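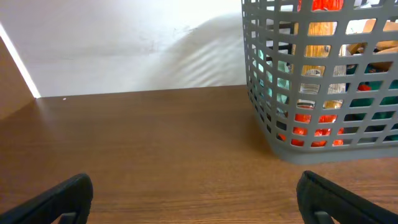
4.3 邻近表面对台面照明评价的影响

前两节讨论的是灯具本身的光通量与色温。本节转入另一类因素,即工作台面及其后方墙面的光学性质。既有的住宅照明研究多以水平照度为主要指标,测点通常布置在房间中央的网格上,对靠墙摆放的桌面较少单独处理。在本项目涉及的三处地区中,靠墙布置恰是小户型住宅最常见的做法:书写、备餐、整理衣物往往在同一张桌上完成,视线的大部分时间落在台面后缘与墙面下部之间。居住者所说的“暗”或“晃眼”,与该区域的亮度分布关系密切,用房间中央的照度读数难以解释。

4.3.1 样本与记录方式

入户调查在Calport、Hebden与Uvurlow三地进行,共涉及住宅65户,取得有效台面记录553条。每条记录对应一个台面在一种照明状态下的读数,包括台面前缘、中部和后缘的水平照度,后方墙面下部的垂直照度,以及居住者对该状态的五级主观评价。同一台面在日间与夜间分别记录,窗帘状态按居住者的日常习惯保留,调查员不作调整。

台面与墙面的外观按编码表归类。台面分为浅色、中等棕色、深色三级,光泽分为无光、柔光、镜光三级;墙面分为白色、浅彩色和其他。编码表由Gemma Treloar拟定,初稿在Hebden试用后作了两处修改:一是将“木纹”由材料项移至图案项,以免调查员凭外观推断材质;二是增加“墙面阴影”一项,记录阴影的边缘是清晰还是柔和,以及阴影内部是否可见纹理。后一项在初稿中归入备注,填写方式不一,Calport首批表格中的相关内容因此未纳入统计。

读数与评价录入Guvament数据平台。平台对单户记录设有上下限检查,超出量程者退回复核。照度上限设为2,000勒克斯,高于该值的读数均出现在日间直射光下,另行存放,不参与本节的比较。

4.3.2 台面光泽

以夜间记录为限,柔光台面与无光台面的中部照度没有明显差别,主观评价则有所不同。使用柔光台面的居住者更常提及台面后缘“发白”或“有一层亮”,尤其是灯具安装位置偏后、光线经墙面反射后到达台面的情形。此类反光面积不大,对书写影响有限,但在阅读铜版纸印刷品或使用屏幕时,居住者会不自觉地改变坐姿或转动桌面物品。镜光台面样本较少,且集中于Uvurlow的新建住宅,本节不对其单独作出判断。

图案的作用较弱。木纹台面表面明暗相间,轻微的反光不易被居住者察觉;在素色台面上,同等程度的反光更常被写入评价。由于木纹台面多为中等棕色,图案与明度两项在样本中高度相关,现有数据尚不能将二者分开。后续若在实验室中以同一明度的样板重复测试,这一问题可望得到解决。

4.3.3 墙面阴影及其纹理

墙面阴影一项共有247条有效记录。阴影按来源分为人体阴影、固定构件阴影(搁板、吊柜、窗框)和物品阴影。人体阴影随坐姿变动,居住者对其描述最为具体,改进意愿也最强,常见的处理是增设一盏侧置台灯。固定构件阴影位置稳定,多数居住者入住一段时间后不再提及,只有在更换灯具之后才重新注意到。

物品阴影介于两者之间,其形态取决于物品的通透程度。实心物品在墙面上形成均匀的暗区;镂空物品,如网格篮筐、沥架和百叶,形成的暗区内部往往带有纹理。图6中,中等棕色的木纹台面靠近墙面处泛出柔和的光泽,白墙中部及右侧有大片边缘柔和的灰影,影内隐约可见斜向条纹,与邻近篮筐的网格相呼应,左上方墙面则较为明亮均匀。在编码表中,这类情形记为“柔和、有纹理”。

就主观评价而言,“柔和、有纹理”的阴影并未比“柔和、无纹理”的阴影得到更低的分数。阴影边缘的清晰程度影响更大:边缘清晰者,无论内部有无纹理,均更常被描述为“碍眼”。这与使用单一小尺寸光源的住户夜间评价偏低的结果一致(见4.1节)。扩大光源的发光面积,或使部分光线经天花板反射后再到达台面,可在不提高总照度的条件下减轻这一问题。

需要指出,墙面的污迹与修补痕迹会干扰对弱阴影的判读。在白色墙面上,浅淡的污迹与低对比度的阴影明度接近,两名调查员分别填写同一墙面时,分歧主要出在此处。现场核对的办法是短暂关闭主光源,仍可见者记为污迹。该办法在日间不适用,日间记录中凡有分歧的条目,均按“未定”处理。

4.3.4 对测量规程的建议

依据上述结果,建议在住宅照明入户测量中为靠墙台面设置独立测点。后缘测点应距墙面一掌宽,避免传感器自身在墙面投影;墙面垂直照度的测点高度宜与坐姿视线下缘相当,不宜沿用办公空间的规定值。台面上原有物品应留在原位,测量前清空台面会使读数偏高,也使物品阴影一项失去依据。确因传感器放置需要移动物品时,应在备注中写明移动方向,测后复位。

对于租赁住宅,墙面颜色与台面材料通常不由居住者决定,可调整的部分主要是灯具位置和物品摆放。Uvurlow的住房管理部门在四月的意见反馈中提出,希望将这两项写入入住说明。项目组认为,在图案与明度的作用尚未分离之前,说明中宜只列灯具位置的建议,即将可移动灯具置于惯用手的对侧,并避免灯头正对墙面下部。物品摆放的建议待第二轮入户完成后再行拟定。

4.3.5 局限

三地住宅的朝向与层高差异未作控制,日间记录受此影响较大。主观评价由每户一人填写,未能反映同一台面不同使用者之间的差别。Hebden的入户时间集中在周三晚间,该时段在家者以从业人员为主,老年居住者的比例低于其他两地,而视觉适应能力随年龄变化,相关评价向全体居住者推广时应予慎重。年龄分组的补充分析列于附录C。

最后更新:四月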